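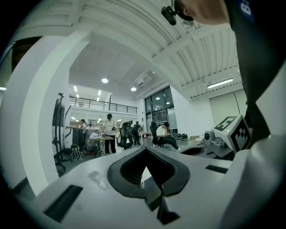

## How does a robot learn to pick things up?

Nobody is born knowing how to hold a cup, and robots aren't either. The Prandley kit helps people teach them.

The main part is a gray gripper that a person holds by hand. On it sits a white cube with black-and-white squares. A computer can look for a pattern like this to work out where the gripper is.

You do a small job with the gripper, such as moving a block. Then you do it again, up to 60 times. The robot learns from all those tries.

The kit is for ages 6 and up, with an adult helping.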